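Learned grasp policy keeps closing beside thin jewelry. Perception or control?

Posted in Software & Tooling, January, by Rory Galbraith

We're training a pick policy on hand-held gripper demonstrations: a bracelet and small loose things on a pale wood table, clear storage next to them. The policy is the stock one from Rukora with the default image encoder, and we have 114 demonstrations. The vendor's notes say 100 is enough for a single object class. I had my doubts about that and I still do.

The trouble is the bracelet. On the real arm the fingers come in at a good angle, stop short or off to one side, and shut on nothing. Then the policy lifts and carries on as if it had the thing.
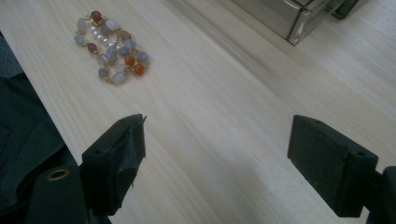 Training loss is low and flat. Validation loss is low and flat too, which tells me nothing, since I split by frame and neighboring frames are nearly identical. I know that's bad practice. I've redone it by episode and the validation number is worse, but it doesn't line up with how often the arm misses.

I've checked the hand-eye calibration twice with the Boltent board and the error is small. Two people here say it's obviously perception and that I should bolt on a segmentation model. I'm not convinced. When I replay recorded demonstrations open loop, some of them miss as well, and there's no perception in an open loop replay.

The small objects do better, for what it's worth. We have some demonstrations where the target is much smaller than the bracelet, and I expected those to be hopeless.

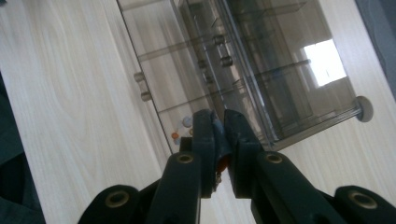 Fingertips nearly together, with a small orange object between them.

So before I spend a month on a segmentation model I don't believe in: how do I tell which half of this is broken?

Kirsty Crichton

Your open loop replay already told you. If a recorded trajectory misses with the object back in its recorded place, then either the poses in the log are wrong or the arm isn't going where it's told. No encoder will fix that.

I'd look at timestamps first. Most hand-held rigs log images and poses on separate clocks, and the import script pairs them by nearest arrival time. Arrival time is when your logger got the message. The frame was exposed earlier than that. If the camera pipeline has a lag and the tracker doesn't, every image gets paired with a pose from a little later in the motion. A static board check won't catch it, because nothing is moving.

Test it like this. Wave the gripper side to side in front of the board for a minute, estimate the camera pose from the images, and cross-correlate that with the tracked pose. The peak should be at zero. Ours was at 7 frames and we had been blaming the network since summer.

A lag by itself won't spoil a pure pose replay, though, so check the other half separately. Log commanded and measured tool pose on the arm during a replay and plot both. If the measured one trails and never settles before the close command goes out, your controller is smoothing too hard. Wannasri's driver has a low-pass filter on by default and the setting is buried in the launch file.

Then look at how the grip width is recorded. If the close signal is thresholded to open or shut, you lose the slow part of the squeeze, and a bead strand that shifts when touched won't forgive that.

I'd be careful with "small objects do better" as well. How many of those episodes do you have, and did the people collecting them slow down because the target was small? Slow demonstrations hide lag. You may be measuring speed and calling it size.

wristcam_dan

Just get more data. We had the same thing and went up to 2,197 demos and it went away. Also try Lirkivo, it does the alignment for you. Transparent boxes mess up depth so maybe hide those?

Rory Galbraith

Dan, I don't use depth, it's color only. And if the pairing is off, more data gives me more wrong pairs. Did you change anything else when you scaled up? Did the import script stay the same version?

Kirsty, I ran the wave test. The peak is not at zero. I'm re-exporting everything with exposure timestamps before I touch the controller, so I change one thing at a time. I also sorted the episodes by tool speed in the last second before the close, and the bracelet ones are a lot faster than the rest. I don't like how well that fits, and I want to see it on held-out episodes first.

The other thing I can't rule out is the starting view. Plenty of bracelet episodes begin with the jaws open and the target well outside them, so the policy has to commit to a sideways move early on.

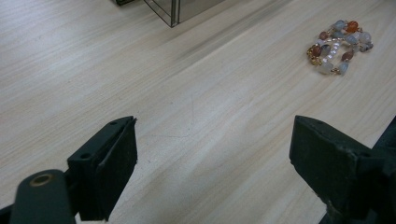
Kirsty Crichton thinks the starting view is a distraction until the clocks agree, and wrote back that a policy trained on shifted pairs will make the sideways move badly from any start, so comparing starts now would only measure the shift. She suggested keeping a fixed set of start poses for afterward and running the old and new checkpoints on the same set, alternating them so that neither gets all the easy placements.

Comments

mhollis: Does the filter in that driver apply to velocity commands too or only to position? The readme contradicts itself.

Kirsty Crichton: Position only in the version we have. Check yours.

tallgrass: I'd still try the segmentation model. Cheap to test if you use a pretrained one.

Rory Galbraith: Cheap to run. Not cheap to find out whether it helped.

pk_controls: Please post the plots when the re-export is done. These threads always stop right before the result.

Related
Splitting demonstration data by episode
Commanded pose vs. measured pose: which one should be the action label?
Camera latency when the exposure time isn't in the header
Rukora checkpoint loads but gripper width is always zero
Choosing an action horizon for slow arms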